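Week 6 – Laundry, linens and stock control
Housekeeping Operations, Ladport evening class
Notes typed up fast, check against your own

Recap from last time: par level = how many full sets you keep per bed. One on the bed, one in the wash, one on the shelf. Small places try to get by on two. Works until a dryer dies.

Worked example, the Hometti guesthouse. 33 rooms, one bed each, three sets per bed. That's 99 sets. Then add spares for stains and tears. People always forget the spares and then they're buying retail in peak season at double the price.

Towels are different. Bath towels wear out at the edges first, so check the hems and not the middle. Guests also take them. Budget for it, don't argue about it at the desk.

Sorting. Do it before the cart leaves the floor if you can:
– whites
– colors
– anything with fleece or pile (separate load, lint gets everywhere)
– stained, bagged and tagged
– kitchen stuff, never with bed linen

Lint is a fire issue as well as a looks issue. Screens cleaned after every load. Duct behind the dryer goes on the monthly list, somebody signs for it.
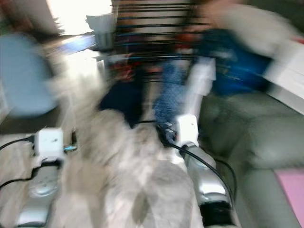

Loading. Most overfill. You want a hand's width of space at the top of the drum. Too full and the water can't get through, so the soap stays in and the sheets come out gray and stiff. Then people add more soap, wich makes it worse. Rewash with no detergent at all, one long rinse.

Folding – same fold every time, fold edge facing out on the shelf. Makes counting quick. New stock to the bottom, take from the top, otherwise the same twenty sheets get worn out and the rest sit there.

Costs. Cikis case from the handout: 2,000 pieces a month sent out, 1,000 of them flat sheets and pillowcases. They brought only the flat work back in house and kept sending out the rest. Ask yourself why flat work first. (Hint – what does it need in the way of machines and floor space?)

Kohlhase method for stock counts: two people, one counts, one writes, then swap and do the shelf again. If the numbers don't match, count a third time. Don't split the diffrence. Count in-use items on the same day or the total is useless.

For next class: read the chapter on stain chemistry, protein stains and cold water especially. Bring your par sheet filled in for a place you know. Due May 28, 2025, on paper please, the upload page is still down.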